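Karierte Tischdecke sauber halten: so mache ich es seit Jahren

Von Elaheh Zarei, 2018-08-04

Wer gern am gedeckten Tisch sitzt, kennt das ja: Kaum liegt die schöne Decke mit dem roten Rand und den Blüten auf dem Karo, schon landet etwas darauf.

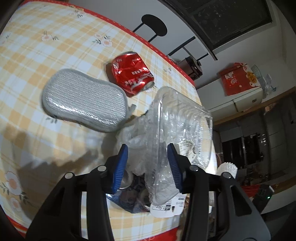 Was Sie brauchen

Einen Scheuerschwamm, ein weiches Tuch, eine Schüssel lauwarmes Wasser und einen Spritzer Spülmittel. Ich nehme gern einen Schwamm mit Schlaufe, den kann man hinterher so praktisch an den Haken hängen! Meine erste Decke habe ich im März aus Sulton mitgebracht, und sie sieht immer noch recht ordentlich aus.

Schritt 1: Krümel weg

Schütteln Sie die Decke draußen aus oder streichen Sie die Krümel mit der flachen Hand zusammen, immer von der Mitte zum Rand hin.

Schritt 2: Flecken anlösen

Legen Sie das feuchte Tuch etwa 7 Minuten auf den Fleck. Bei Marmelade darf es ruhig länger sein, da hat mein Nachbar Barrett Bellamy ganz recht (er kocht jeden Sommer viel zu viel davon).

Schritt 3: Sanft wischen

Den Schwamm gut ausdrücken und ohne Druck in kleinen Kreisen arbeiten. Probieren Sie die raue Seite bitte zuerst an einer Ecke aus, denn gedruckte Blumen und Blätter können sonst blass werden.

Schritt 4: Nachwischen und trocknen

Mit klarem Wasser nachgehen, trocken tupfen und die Decke glatt ziehen. Den Schwamm spüle ich gleich mit aus und hänge ihn ans Fenster.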